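Imprimer | Envoyer par e-mail
14 partages | 3 commentaires

Hirnon, pince à main pour la collecte de démonstrations

La Hirnon est une pince que l'on tient à la main et avec laquelle on enregistre des gestes : saisir, soulever, ranger, déballer. Chaque prise devient une démonstration, et un lot de démonstrations sert ensuite à entraîner la politique de commande du bras. Pas besoin de téléopération, pas besoin d'immobiliser un robot pendant des journées entières. On part avec la pince dans un sac, on s'installe sur une table de cuisine ou un établi, et on travaille !

L'équipe de Skurar l'a développée pour ses propres campagnes, et cela se sent. Constanza Bravo, à qui l'on doit la poignée, a repris la forme jusqu'à ce qu'une séance longue ne laisse plus le poignet en compote. La caméra est fixée sur l'outil et regarde vers les doigts, de sorte que l'image enregistrée reste proche de celle qu'aura le robot une fois en service. C'est ce point qui nous a le plus convaincus, parce que les lots se réutilisent presque sans retouche (un vrai bonheur quand on a connu l'époque des recadrages à la main).

Ce que nous aimons particulièrement

Les doigts bleus à surface striée tiennent bien les emballages lisses, et ils se remplacent en quelques instants. Le logiciel Flerkmont, livré avec la pince, découpe automatiquement les séquences et signale celles où l'objet sort du champ. Thodoris Karras y a ajouté un raccourci pour rejeter une prise sans poser l'outil, et depuis on ne peut plus s'en passer.

Lors de la campagne Paredes, lancée en janvier, deux opérateurs ont enregistré 582 démonstrations en 11 séances, uniquement dans des logements habités. On y trouve des nappes, des sacs, des câbles, des tasses, bref tout ce qu'un laboratoire bien rangé ne fournit jamais. Les objets légers et mous sont à nos yeux les plus intéressants : il faut les serrer assez pour les tenir, sans les écraser, et la pince laisse à l'opérateur toute la finesse de son geste.
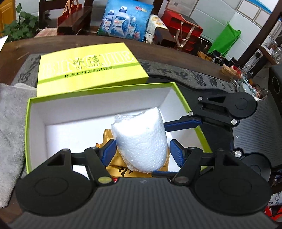
Prise d'un bloc de mousse sous film plastique dans une boîte à chaussures BINGJIE.

Conseils de prise en main

Commencez par des objets que vous connaissez bien et variez les approches dès la première séance : par le côté, par le dessus, boîte tournée, boîte déplacée. Laissez le décor tel quel. Pentti Väisänen recommande de marquer un court arrêt avant la fermeture des doigts, ce qui rend le découpage beaucoup plus propre. Comptez roughly 4 heures pour une charge complète de la batterie.

Dans la mallette : la pince, un jeu de doigts de rechange, le câble de charge, la mire d'étalonnage et une licence Flerkmont. Le guide existe en français et en espagnol, cette dernière version étant relue par Joaquín Acuña.

Pour un prêt ou une démonstration dans vos locaux, écrivez à Joaquín Bustos, chez Skurar, en précisant le type d'objets que vous souhaitez faire manipuler.

Imprimer | Envoyer par e-mail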